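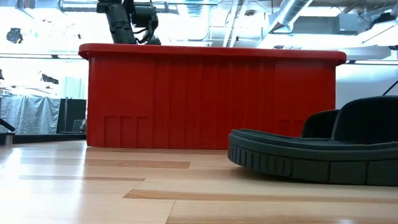
2 min read

Minutes, Jurudby software meeting, June

Present: Oğuzhan Kocabaş (chair), Mechthild Marti (notes), perception and planning groups.

1. Last minutes
Accepted with one fix: the log viewer belongs to tooling.

2. Perception
Oğuzhan went through the errors on the bin and shoe task. Of 297 logged runs, 131 had a bad shoe mask. Black soles on the pale tabletop segment well at the toe and poorly where the shoe overlaps the red bin. Glare on the wood also gets picked up as an edge. Agreed to try a fixed exposure before any retraining.

3. Planning
The planner treats the bin as a plain box and leaves out the overhanging rim. Mechthild will add the rim to the collision model, with 12 mm of clearance to start. Paths from behind the bin are slow, about 14 seconds to plan. No decision on caching.

4. Tooling
Kaewkla build now runs overnight. Replay still drops the gripper state if a log is split. Ticket stays open.

5. Other
Flavordale asked for the shoe results. Wait until item 2 is done.

Actions
Oğuzhan: exposure test, rerun the failed logs.
Mechthild: rim model, reply to Flavordale.

Meeting closed 3:40 p.m.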